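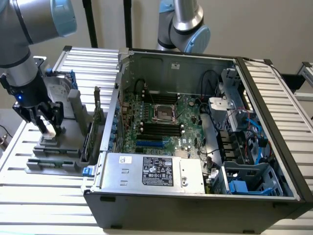

Setting up a two-arm cell for desktop teardown: working rules

Revised 9/17/22 by Kumudini Sultana

These rules apply to any cell where two arms work on one open desktop chassis. They cover setup, part handling and restart after a stop. They do not replace the risk assessment for your cell. Complete that first and keep a copy at the controller.

Before you start

Disconnect the power cord and all external cables from the chassis. Hold the front power button for 9 seconds to drain the supply. Do not open the power supply under any circumstances. It is removed as a unit and goes into the Skaltar bin closed.

Lay the tower on its side with the open face up. Check that it does not rock. Square it to the bench extrusions and record the offset in the job sheet. If the offset has changed from the last job, re-teach the case corners before running any pick.

Bond the bench to the ground point and test the bond with a meter. Boards and memory are handled only on a bench that has passed this test on the same shift.

Assigning zones

Give each arm its own zone and define one shared zone over the chassis. Only one arm may hold the shared zone at a time. The controller grants it on request and takes it back when the arm reports a clear position. A timeout is a fault. Do not configure it as an automatic release.

Set the clear position at least 170 mm above the highest point of the case, measured from the gripper tip with the largest expected part in hand.

Fixtures and part placement

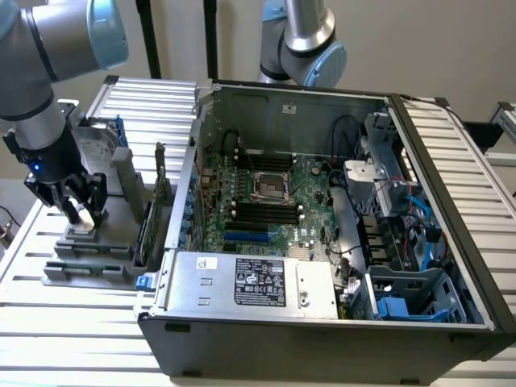
A removed part must have an assigned slot before the arm picks it. Improvised placement is the most common source of bent pins and cracked boards in our defect log. Use a fixture that supports the part in its stable orientation and leaves room for the fingers to open fully. The green card standing close to the case wall is in a position that needs a checked approach path, as a finger opening toward the chassis has little room there. Teach these slots with the case in place. The hard drive carrier, upright at the back of the fixture, should be approached from above.

Run each new slot 3 times at reduced speed, empty, then with a scrap part. Log the results under the fixture number. Rizwan Patwary signs off new fixtures.

Restart after a stop

Do not resume from the pendant until a person has looked at both grippers. If either is holding a part, support the part by hand before opening the fingers, with drive power off. Return both arms to the clear position one at a time, then restart the job at the last completed step.

Report any dropped part, including undamaged ones, to Shanthi Selvanayagam with the job number and slot.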